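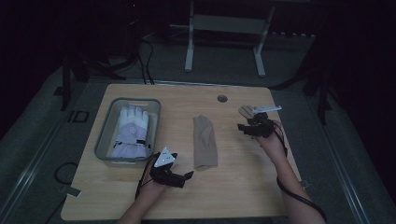 Glove season is over at my house, or at least I've decided it is, and that means the yearly sort! I do it every March at the table, with a clear plastic bin next to me, and I drag my feet about it for weeks beforehand even though the whole job takes less time than a pot of coffee.

My trouble is that we own two completely different kinds of gloves and I used to treat them all the same. There are the big padded ones, the kind you wear for shoveling, and then there are the thin fabric ones that weigh nothing and vanish into coat pockets until the following winter. For years they all went into one basket by the door, thin ones at the bottom, squashed flat and usually missing a partner.

So now the padded gloves get the bin. I lay them in lengthwise, palm up, fingers all pointing the same way, and I close any wrist straps first (the scratchy kind will grab onto knitting and never let go, ask my good blue scarf). A padded glove takes up a surprising amount of room, so I stick to 4 to a bin and don't squash them. If they've been stuffed in a car trunk all winter, leave them out overnight with the cuffs open before you put them away.

The thin ones I do right on the tabletop. Smooth each one out from the cuff up to the fingertips, tuck the fingers together, lay its mate on top, and fold the pair once. That's it! Please don't ball them up like socks, it stretches the cuffs and then they slide down your wrist every time you reach for something. My folded pairs live in an old Zivetti cookie tin, which holds more than you'd think, and the tin goes in my dresser so I can find it on those chilly spring mornings.

Singles get a grace period. I keep mine in an envelope until May, and after that they turn into dusting gloves, which they're very good at (blinds especially, you just run your fingers along the slats).

The Stasow coat swap is taking gloves again this fall, by the way, and they hope to reach up to 200 pairs. Matched pairs only, clean, and clipped together with a clothespin if you can spare one. I have a few in a bag by the door already, plus one hat I'm still arguing with myself about.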